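Gisau 塑料餐具厂开放日：看了一整天的碗和杯子

189路公交的终点站就在厂门口。我早上8点到的时候，门卫室窗台上已经摆好了一摞参观证，挂绳有橙的有紫的，随便挑。我挑了橙的，后来才知道挂绳颜色决定了你先看车间还是先看色料房，橙色这一队先去色料房。运气太好了，我本来就是冲着颜色来的！

先说说为什么会跑来看一家做塑料碗的工厂。Gisau 这个地方去过的人不多，镇子沿河，一头是老街，一头是厂区，两头走路就能串起来。镇上的 Brundeo 厂做了很多年的家用塑料制品，碗、杯子、量勺、沥水盆，都是厨房里用到磨花了也舍不得扔的那种东西。我外婆家有一个黄色的小碗，碗底就印着 Brundeo，小时候我用它吃绿豆汤，后来它给猫用，再后来种了薄荷。去年收拾老房子的时候翻出来，颜色居然还是很正，我就一直惦记着想看看这个黄是怎么配出来的。每年三月厂里开放一天，报名页面做得很朴素，只有一张表，填完也没有确认邮件，我是打电话过去才知道自己报上了。

色料房

带我们这队的是一位在配色组干了大半辈子的老师傅，大家都叫他老邵。他说话慢，但手特别快，一边讲一边就把色粒舀进小纸杯里了，舀完往电子秤上一放，几乎不用再添。

塑料碗的颜色靠色母粒，就是把颜料以很高的浓度预先分散在树脂里，切成一粒一粒的，用的时候再按比例兑进本色料。本色的聚丙烯粒子半透明，有点像煮之前的西米；色母粒则浓得发黑，尤其是蓝色那一罐，我凑近看了半天，硬是没看出来是蓝的。老邵笑着抓了几粒，用小热压机压成一片薄片，拿到窗边一照，哇，那个蓝一下子就出来了，队里好几个人同时叫出了声。

墙上的色板按编号挂着，最后一块是296号。编号是按配出来的先后排的，所以一块奶白旁边可能紧挨着一块墨绿，再旁边是荧光粉，看上去乱，却特别好看，像一本没有整理过的日记。我问外婆那个黄是哪一号，把手机里的照片给老邵看，他眯着眼睛看了一会儿，说照片不作数，要看实物。我从包里把那个碗掏出来了（是的，我带着碗来的），他接过去，翻过来看底，又拿到灯箱里，换了两种光源，最后从墙上摘下来一块色板贴在碗边上。几乎一样！他说碗稍微偏暖一点，晒过太阳的缘故，原来的配方里有一种颜料后来换掉了，现在的黄更耐晒一些。

灯箱这个东西我以前只在印刷厂见过。同一块红，在模拟日光下面很沉稳，换成暖光就突然往橙里跑。老邵说配色最怕的就是这种，在厂里看着对，客人拿回家放在餐桌吊灯下面就不对了，所以每个新颜色都要在几种灯下面都看过去才能签字。他还让我们做了个小练习，把一组灰调的小片从偏绿排到偏红，我排错了两个地方，旁边一个上小学的女孩全排对了，得意得不得了，她妈妈在旁边一直说她平时衣服都穿反。

注塑车间

进车间之前要戴耳塞和鞋套，眼镜是现场发的，有点大，我一路用手扶着。车间比我想象的干净得多，地面刷成浅灰，走道上画着黄线，线里面随便走，线外面一步也不许踩。

料从斗里下来，进到加热的料筒，螺杆一边转一边把它往前推，筒里的温度超过200度，料到了前面就完全化开了，再一下子打进合着的模具里。听起来简单，站在旁边看却很紧张，合模的时候那一声闷响，隔着耳塞都能感觉到脚底在震。然后就是等，等它在模具里冷下来。讲解的姑娘姓阮，说整个过程里最花时间的就是冷却，模具里面走着水路，水路怎么绕是模具师傅的本事，绕得不好，碗口会翘，放在桌上会打转。她拿了一个翘口的碗让我们转着玩，真的能转好久。

我最喜欢看的是换色。上一批做完，下一批颜色进来，中间那一段料既不是这个颜色也不是那个颜色，做出来的碗带着云一样的花纹，从红慢慢过渡到黄，每一个都不一样。按规矩这些要打碎了回去做深色的东西，花盆托盘之类的，不过开放日这天会留一筐在出口，每人可以拿一个走。我拿的是一个绿里带白的，有点像没拌匀的抹茶奶油，现在放在书桌上装回形针。

浇口是另一个让我大开眼界的细节。随便拿一个塑料碗翻过来，碗底正中间一般都有一个很小的圆点，那就是料打进去的地方。阮姑娘说看浇口能看出一家厂讲不讲究，留得高了会刮桌面，切得狠了又会发白。我回家以后把厨房里所有的塑料碗都翻了一遍，先生以为我在找蟑螂。

样品与颜色

中午在食堂吃的饭，参观的人和上班的师傅坐在一起，菜是萝卜烧肉、炒豆苗和一大桶紫菜汤。碗当然是自家的，红的黄的蓝的混着用，打饭的阿姨说颜色不挑，拿到哪个是哪个。跟我同桌的一位师傅偏要挑，他每天都要蓝碗，说蓝碗里的米饭看着最白。我试了一下，好像真的是这样。第二碗我换了红的，就觉得米饭有点发粉，也可能是心理作用。

饱和的颜色是这家厂的老底子。这几年外面流行燕麦色、雾灰色，他们也做，有一个叫 Lennox 的系列，全是低低的灰调，卖得也不错。可是老师傅们说起来还是最偏爱那些亮的，塑料碗和塑料杯就该是鲜亮的颜色，铺块深绿色的桌布，往上一摆，人还没坐下就觉得要开饭了。

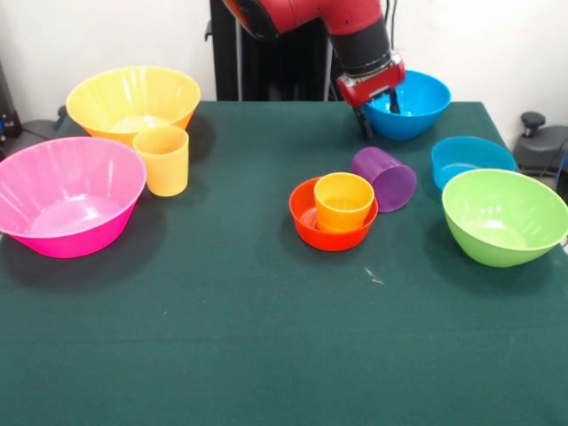

Boyang Zheng

吃完饭是自由活动，可以去样品间，也可以沿着厂后面的小路走到河边去。我先去了样品间。架子一直顶到天花板，最上面要爬梯子才够得着，都是早年的款式：带盖的饭盒、双耳的汤碗、杯壁上有竖棱的漱口杯。有一只杯子的把手特别小，只伸得进去一根手指，管样品的大姐说那是当年给幼儿园做的，小孩的手刚好。她还翻出一本手写的登记簿，钢笔字，每个新款都画了一张小小的侧面图，画得极漂亮，弧线一笔下来，一点不抖。画图的人早就退休了，大姐说他如今在镇上教人画扇面。

关于碗的弧线，我以前从来没有想过里面有这么多讲究。碗壁太直，叠起来就会卡住，拔都拔不开；太斜呢，盛汤又不经装，端着走两步就洒。碗口外面那一圈小小的卷边，一来好拿，二来让薄薄的碗壁不容易变形。碗底那圈矮矮的脚上常常有几个小缺口，洗完倒扣着，水就从缺口流走了，不会积在脚圈里。外婆那个碗也有缺口，我用了那么多年，一直以为是磕掉的！

样品间隔壁有一间小屋子专门做跌落和耐洗的测试。碗从架子上一次次摔下来，正着摔、侧着摔、口朝下摔，响得很有节奏。冷冻过的要另外摔，普通的聚丙烯到了很低的温度会变脆，所以放冰箱冷冻室的盒子配方跟平常的碗不一样。有人问能不能进微波炉，工作人员让大家把碗翻过来看底上的标，三角形里面写着5的是聚丙烯，再看旁边有没有厂家写明可以微波，两样都看到了再放进去。油特别重的菜最好还是换成瓷碗，油热起来温度会比水高出不少。番茄酱把浅色盒子染红的问题也有人问，答案是没有什么特别好的办法，晒太阳会淡一些，下次装之前可以先抹一点点清油。我准备试试。

河边和老街

下午光线好，我沿着小路去了河边。三月的 Gisau 还有点冷，柳树刚冒芽，对岸有人在洗拖把。厂里的旧水塔还在，刷成了淡黄色，塔身上那行字掉得差不多了，只看得出一个B。

再往前走就是老街，一多半店都关着，开着的里面有一家杂货铺叫 Skodik，名字很洋气，里面卖的是竹扫帚、粗陶罐和成捆的棉线。老板一看我脖子上的橙色挂绳就知道是从厂里来的，直接把我领到最里面一排货架，全是 Brundeo 的老库存，有些颜色厂里早就不做了。我在那里蹲了很久，最后买了一只豆沙红的水杯和一只跟外婆那个同款的黄碗，新的，一次都没用过。两个碗并排放着，旧的果然暖一点，跟老邵说的一样。老板用旧报纸包得严严实实，又额外送了我一小把棉线，说包粽子用得上。

隔壁的面馆只做两种面，葱油和雪菜，我吃的雪菜，汤鲜得很，碗是粗瓷的，大得能洗脸。老板娘听说我去看了碗厂，进去拿了一个塑料量杯出来给我看，刻度都磨没了，她说照样用，舀一下是一碗的面粉，手上有数。

想去的人看这里

开放日每年只有一天，报名表放出来以后很快会满，建议填完再打个电话确认。穿平底、包脚的鞋，凉鞋和高跟鞋进不了车间。长头发要扎起来。车间里不能拍照，色料房和样品间可以，拍登记簿之前问一下大姐就行，她很好说话。

家里有旧碗的可以带上！我们这一队里除了我，还有一位老先生带了个军绿色的饭盒，老邵见了高兴得不得了，说这个绿他刚进厂的时候跟师父一起调过，拿着看了好半天，还叫隔壁组的人过来一起看。

带小孩去完全没问题，那个排色片的练习他们比大人喜欢得多。食堂的饭要另外买票，在门卫室买，萝卜烧肉去晚了就没有了。回程的189路傍晚以后间隔比较长，我等车的时候天已经暗下来，站台上都是抱着花碗的人，互相看对方拿到了什么颜色。有个小伙子拿到一个橙和紫混在一起的，大家都说好看，他问我换不换，我想了想，还是没舍得那个抹茶的。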